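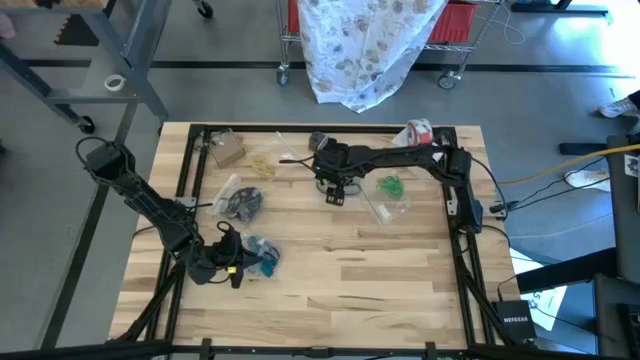 The two-arm table in May, with the bagged parts set.

Posted in May by the Wosinen bench log author

The left arm dropped out again at 65 percent of a run, which makes it worth writing up properly.

Symptom first. The controller reports a lost encoder reading on the left wrist, holds the last good position for 20 milliseconds, then cuts torque to that arm only. The right arm keeps going until the supervisor process notices. On a two-arm cell that gap is the dangerous part. If both grippers have hold of the same bag when it happens, one arm is dead weight and the other is still following its trajectory. On the worst occasion the right arm dragged a bag of cord and the left gripper along with it until the current limit tripped. Nothing broke, but one fingertip had to be re-seated and the wrist calibration was off afterward.

I spent too long on software. The log showed the encoder frames stopping cleanly, no checksum errors beforehand, and that looked to me like a driver stall. I moved the left arm's process to its own core, raised its priority, and ran 2000 empty cycles overnight with no fault. I wrote "fixed" in the notes. It faulted the next morning on the eighteenth pick.

The difference between the overnight test and the morning run was the wrist. My empty cycles moved the shoulder and elbow through their full range but kept the wrist close to neutral. Picking a clear bag off the table needs a steep approach, fingers down and rolled to get under the film, and in that pose the cable loop at the gripper is pulled tight against its connector. The connector is a friction fit with no latch. I put a meter across the pair, rolled the wrist by hand with the power off, and watched continuity go away near the end of travel. Roll it back and it returns. That also explains the clean logs: the signal was never noisy, it was simply absent.

The repair took less than an hour. I re-terminated the left wrist cable with 18 mm of extra slack, added a strain relief at the gripper body, and swapped the friction connector for the locking type that Mallico sells as a spare. The right arm got the same treatment, although I have never seen it fault. The loop now stands out further from the wrist than I would like and can brush the rails on the left side if the forearm comes in low. I have put a keep-out margin in the planner for that. It costs a little reach at the back corner.

The connector was the cause, but the response to it was wrong as well, and that part needed more work. Changes to the fault handling:

The encoder timeout on either arm now stops both arms. It goes over the hardware line between the two controllers, so it does not wait for the supervisor or the network switch.

The stop is a controlled hold with brakes, then torque off. The old behavior let the arm sag onto whatever was under it.

Grippers stay in their last state through a stop. I went back and forth on this. Opening them releases a shared load, but it also drops anything held in the air — and a held object is easier to deal with than a falling one.

Restart needs a physical button press. The old version could be resumed from the Edine console in the next room, and I had done that more than once without looking at the table first.

I also rewrote the soak test. It now uses the actual pick poses from the bag routine, including the steep wrist roll, and pulls the encoder line at a random point through a relay to confirm that both arms stop. With the old cable back in, it reproduced the fault in the first batch. With the new one it has run clean for two nights.

Still open: the elbow cables on both arms have the same kind of unlatched connector, and I have not metered them through full travel. The Kiều branch of the planner also ignores the new keep-out margin, so don't run it on this table until that is merged.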